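Kelly Guerra — septembre, 8 h 40

Relu cette nuit la charte d'essais de Skeder. 20 pages, dont deux sur la police de caractères des rapports. Les priorités sont claires.

Règle 2 : pas de bras réel tant que la tâche n'est pas passée 133 fois en simulation. Pourquoi 133 ? Johannes Lekota assure que c'était 130, puis il y a eu une réunion.
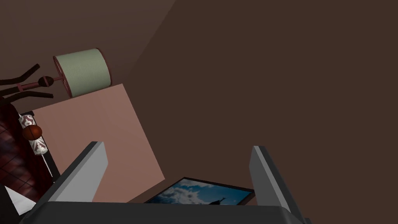 Ma règle préférée reste celle du départ : pince ouverte, rien entre les doigts, sinon l'essai ne compte pas. Chez Budport on la saute presque toujours, « pour gagner du temps ». Ici les deux doigts sont bien écartés et vides — la lampe vert sauge attendra son tour.

Prochain fil : la règle 14, qui renvoie à la règle 9, qui renvoie à la 14.

2 commentaires · 20 partages
Imprimer | Envoyer par e-mail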